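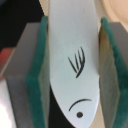
Topic: Written rules for foam finger pads, does anybody have them?

torquewrench_tam
Posted 6/5/20
We're finally writing up house rules for our gripper stations at Enthorpe and I got stuck on pads. The arms came with a manual that covers speed and payload and e-stops and says basically nothing about the soft stuff we glue on the fingers. Right now everybody swaps foam when it "looks bad." I'd like something in the binder a new person can follow. What do you all do?

bix_on_shift
We go by cycles. Inspect every 100 grips, replace if the foam doesn't spring back by the time you've wiped down the other finger. Both sides always get changed together! If you do one side you get a fat pad and a skinny pad and your center is off, and then somebody "fixes" it in the program and you're chasing that for a week.

Gallowgate
Cycle counts are fine for identical parts. We run mixed stuff (light flat pieces one day, chunky ones the next) and 100 grips on one is nothing like 100 on the other. I put the rule on the squeeze instead. Set the closing force on the lightest part in the job, write it on the card, and no touching it mid-run without initials.

torquewrench_tam
Ours is mixed too. The piece we use for practice is a flat white one with a fish face doodled on it in black, just a dot for the eye and some little curved strokes. Smooth surface, gray fingers, green foam on both sides. I like it as a check piece since the marker shows which way up it is on the wrist camera.

bix_on_shift
Ha, I like the fish. But is marker okay on a check piece? The Leder checklist we copied ours from says no loose ink or tape anywhere the pads touch. It gets in the foam and then it's on everything.

torquewrench_tam
The drawing is on the flat face and we grip by the edges, so the pads shouldn't be touching ink. I'll put that in the rule though: mark the face, never the grip edges.

Gallowgate
I'd still engrave it. Marker wears, people redraw it, and now your reference isn't your reference.

mopsy_r
Disagree, engraving is overkill for a practice part. Romaniuk style guide (the old one, I haven't seen the July update) allows marker if you keep 2 spares and a photo of the original. We've done that on 3 cells with no drama.

Gallowgate
And who checks it against the photo?

mopsy_r
Whoever opens the cell. It takes 90 seconds, come on.

bix_on_shift
Tam, if you do post the binder page can you put your force numbers on it too? Ours are all over the place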